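Folding shorts and small towels on a table so they don't come out lopsided?

linen_and_lint
12 comments · 4 shares

Hi all, first time posting in the laundry section, usually I just lurk over in stain removal. We moved to a smaller place in Filcombe in June and I lost my big bed-in-a-spare-room folding spot, so now all the folding happens on the dining table. It's a nice solid wood table and it's the right height, my back is thrilled, but I swear my folding got worse!

Shorts are the main problem. My whole family lives in them, the soft kind and the heavier denim-ish kind, and whichever way I go they end up as a sort of wedge. I fold one leg over the other like I would with jeans and there's always a little triangle sticking out where the seat is. Then I stack them and by the fourth pair the stack leans over and slides off the pile. The drawer they go in is shallow (one of those Admasu dressers with the low drawers, so if anything is folded thick it catches when you close it).

The other thing is small towels and cleaning cloths. I've got a heap of them, all different sizes because I buy them whenever I see them, and they curl at the edges after drying. I fold them and the edges roll back under. And the table is slippery, so the cloth scoots away from me while I'm trying to smooth it.

So I guess what I want to know is:
- is there a right way to lay out shorts before folding, legs toward you or away from you?
- do you flatten the creases first or does that not matter if they're going in a drawer?
- do you put something down on the table? I tried a bath sheet and it bunched up under everything
- is it silly to fold cleaning cloths at all

I don't iron and I'm not going to start, just putting that out there. Thanks!!

Share · 2 people found this helpful

sock_drawer_dad

Just roll them. Shorts, towels, everything. Fold in half, roll from the bottom, stand them up in the drawer, done. I haven't had a stack fall over in years because I don't have stacks. Might be tight in a low drawer though, I don't know those dressers.

For the cloths I have a bin under the sink and they get thrown in. They're for wiping up juice.

Share · 1 comment

birnmont_basement

I did wash-and-fold at a laundromat in Birnmont for 4 years, before it became a phone store, and I folded more shorts than any person should have to. So I have opinions and you can take or leave them!

First, the table is good. Keep the table. A bed is the worst place to fold because it gives under your hands and you end up pressing wrinkles in. I'd skip the bath sheet too. You want a hard bare top and plenty of light coming across it from one side, because then you can see the creases in dark fabric. Navy and black hide everything until you put them on and go outside. If things are sliding, wipe the wood with a barely damp cloth and let it dry all the way. Half the time what you're feeling is dryer sheet residue, or polish. I used to get a bottle of the Ellach spray polish every Christmas from my aunt and my table was like an ice rink until I quit using it.

Second, the wedge. It comes from the seat of the shorts. The back panel is cut bigger than the front so when you put leg on leg, that extra fabric has to go somewhere, and it pokes out at the crotch seam as your little triangle. You're not doing it wrong, you're missing one tuck. My routine goes like this:

1. Button or zip whatever there is. If it's a drawstring, put the ends inside the waistband so they don't trail. Then give the shorts one good snap in the air, holding the waistband. Just one, you aren't trying to scare the cat.

2. Lay them down with the waistband away from you and the legs toward you. I know some people do it the other way around. I like this way because I can run both palms down from the waist to the hems and push the wrinkles out the open ends. Going the other direction you're pushing wrinkles up into the waistband, and they have nowhere to go up there.

3. Get hold of the waistband near both ends and pull it gently sideways until it lies as a flat strip. Do this before you fuss with the legs. Shorts that look hopeless will usually half fix themselves once the waist is straight. The legs are going to splay, let them. One hem nearly always ends up lower than the other at this point and you can nudge it back up with the side of your hand. The soft creases across the middle, I leave alone if they're going in a drawer. The hard ones near the seam I press with my palm and count to 2.

4. Now fold one leg over the other, and tuck the triangle back in so the seat edge is a straight line. Pull the hems level. You should have a long rectangle, more or less.

A table similar to what you describe, wood with a lot of grain. Navy shorts first, waistband at the top with the legs still splayed, then a rumpled blue cloth on the wood, all folds and shadow.

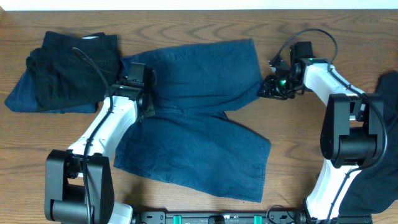
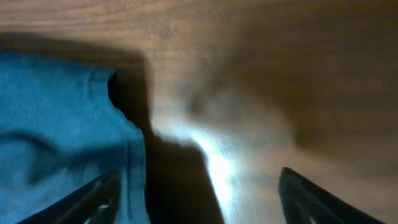 5. For shorts in a low drawer, go in thirds from the hem up and then flip it over so the waistband is on the bottom. If it still catches, fold in half one more time the narrow way and stand it on its edge. Alternate which way the waistbands face when you stack and the lean goes away. That thick end is what was tipping your pile over.

6. Cloths: sort by size before you fold a single one. Mixed sizes is why the pile looks messy, it has nothing to do with your folding. Lay one flat, unroll any edge that curls under, and drag it flat with your fingertips from the middle out to the corner. Put the next one right on top. Build up a little pile of the same size, press down on the whole thing, and leave it alone while you do the shirts. By the time you come back the edges have given up some. Then fold each one in half and in half again with the curly edge on the inside.

And no it isn't silly to fold them. I fold mine because I can grab one without six others coming with it. But I also don't fold the ones I use on the floor, those go in a bucket, so there's a limit.

One thing I'd add about the curling. If it's happening to every cloth you own, try a lower dryer setting and take them out when there's still a tiny bit of damp in the hems. The hem thread shrinks more than the cloth does and that's what makes it roll. At the laundromat we had dryers that only had the one temperature (surface of the sun) and every hand towel in town came out shaped like a taco. We'd go through 3000 of them in a busy month with the gym contract and I never did find a fix there except pressing them in piles.

Share · 9 comments

linen_and_lint

Birnmont, thank you, this is way more than I hoped for! The waistband thing worked right away, I did it on my husband's heavy ones and there's no wedge. I'd been starting with the legs all this time. Wiping the table helped too, the rag came up kind of waxy so I guess it was polish.

Still working on the towels. I counted and I have 40 cleaning cloths in nine or ten sizes so step one might be a donation bag. Has anyone had luck getting an animal shelter to take the raggedy ones, or do they only want full towels?

Share · 3 comments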